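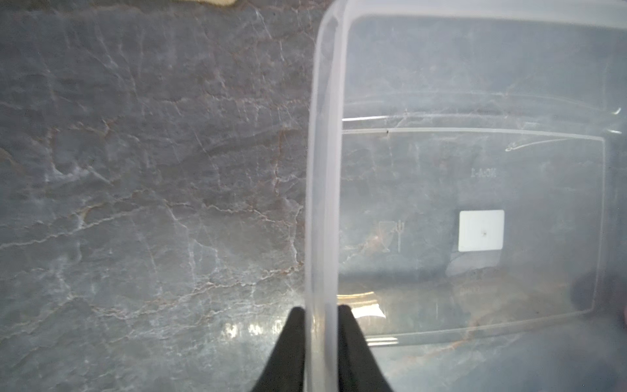 I have been shopping for help in a kitchen for most of my working life, and I will start by saying that the Wado is the first robot arm I've stood next to and thought seriously about what it would cost me. I run a small catering kitchen, the kind that does retirement lunches and church suppers and the occasional wedding if the couple is patient, and a great deal of what we do all day has nothing to do with cooking. We move tubs. We fill them, stack them, wash them, look for the lids, and start over. So when Zoller held its open day in January and the invitation promised kitchen work on real counters with real containers, I put on my good shoes and drove over. And real containers they were. The one I watched longest was a big clear plastic storage box, the same general sort I have stacked to the ceiling at home, with the little wine glass and fork molded into the bottom, and the arm had it by its thick rounded rim with two black fingers, up on a gray marble counter full of white veins. I've pinched a tub by the rim exactly that way ten thousand times, usually while holding a phone.

Now, a word on how the day was set up, because it colors everything I have to say. Zoller had taken over the ground floor of the Cadalau building, which used to be a furniture showroom and still has those lovely tall windows. There were 16 of us in the morning group, mostly from restaurants and school kitchens, with a couple of people who I think had simply come for the pastries (they were good pastries, I don't blame them). Coffee was at nine, the demonstration began at half past, and we were free to wander up and bother the staff until lunch. I liked that. I've been to equipment shows where you sit in folding chairs behind a rope and clap. At this one you could lean on the counter, provided you stayed outside the yellow tape while the arm was moving.

The Wado itself is a single arm on a heavy round base, and it comes with the two-finger gripper and a small camera by the wrist. The software that tells it what to do is called Tomoana, and it is sold separately, which annoyed me at first and annoyed me a bit less after I saw it. More on that in a minute.

What they showed us was container work. The arm picks up a tub, turns it, carries it a short way, sets it down, and lets go. That sounds like nothing at all until you think about clear plastic. I have trouble seeing clear plastic myself under bright kitchen lights! The counter shows straight through it, the lamps bounce off it in stripes, and a shiny stone surface underneath only makes things worse. I asked one of the engineers about this, and she said that glossy, see-through things were the hardest items on their whole list and that they'd picked them for the open day on purpose. I appreciated that. It would have been easy to put out a row of nice solid red boxes and send us all home impressed.

During the session I stayed for, the arm made 80 pickups and missed four. They kept a tally on a whiteboard at the side of the room, misses and all, which I thought was decent of them. Two of the misses were the fingers closing a little short of the rim, and the arm backed off and tried again without any help. One was a tub that slid when it was touched. The last was a proper failure, with the arm stopping dead and a polite chime, and somebody had to walk over and press a button. I've had summer help with a worse record, and I was fond of them too.

As for speed, you'll need to be patient. Each move took 20 seconds or so in the first demonstration, and while they did turn it up later on, the grip got noticeably more hesitant when they did. A person can move four tubs in that time and wipe the counter between. If you are picturing the arm keeping pace with a lunch rush, please stop picturing it. Where I could see it earning its keep is overnight or in the dead part of the afternoon, working through a stack of clean tubs and putting them in order on the shelf so that they're ready in the morning. I would pay good money to walk in at five and find that done.

The gripper deserves its own paragraph, since I handled a spare one at the side table and came away liking it. The fingers are blunt at the tips and have a slightly rubbery face, and they open wide enough for any rim I own. They come off with one lever and go through an ordinary dishwasher, top rack. I was told the squeeze can be set very low, and they let me put my own finger in it, with the staff member grinning at me the whole time. It felt like a firm handshake from a child. My one worry is thin lids. The arm was never asked to put a lid on anything while I was there, and when I asked about it I got a kind answer that amounted to “next year.” For a kitchen like mine, a tub without its lid is half a job, so I'd call that the biggest gap in the whole product.

Back to Tomoana. You teach it by showing. You take hold of the arm, walk it through the motion, press save, and give the job a name. They let three of us have a turn, and I was one of them, and I taught it to move a tub from the left side of the counter to the right in less time than it takes me to explain a new walk-in layout to my staff. I named it “Left to Right,” as I was a little flustered. It ran the job back with a small correction of its own when the tub had been put down crooked, and I'll admit to making a noise out loud. The screens are plain, the type is large, and the stop button is the biggest thing on there. What I didn't care for is that every saved job has to be checked over the internet before it will run for the first time. My kitchen is in a basement with walls two feet thick, and I could hear three other people in the room asking the same question I was about to.

Some smaller things, in no order. The arm is quieter than my reach-in cooler. The base wants a counter that doesn't flex, so folks with rolling prep tables should ask before they order. The cleaning instructions are printed right on the arm, which I wish more equipment makers would do. The cable is too short — I measured it against my own arm span and it lost. And the warning light is a soft blue that nobody on my crew would notice during a busy shift; I'd want amber, and I wrote that on the comment card.

Price was the part where the room got quiet. Zoller wouldn't give out a purchase figure at the open day, saying it depends on the setup, but they are renting the arm, gripper and software together at 500 a week with a three-month minimum, delivery included. For a hospital kitchen or a big commissary I think that could make sense fairly soon. For me, today, it's a stretch. I went home and did the arithmetic on the back of the program, then did it again after supper hoping for a different answer.

So would I recommend it? I'd certainly recommend going to see it. They're holding another morning at the Cadalau building in the spring, and the people on the floor were generous with their time and didn't flinch at rude questions. Bring one of your own tubs, ideally the most scratched-up and awkward one you've got. A gentleman from a school district had brought his, a cloudy old thing with a warped corner, and they put it on the counter without a fuss. It took the arm two tries to get hold of it.

Four stars out of five for the gripper and the teaching, three for speed, and two for the lid situation until they sort it out. I've asked to be put on the list for the spring session, and I'm bringing my sheet pans.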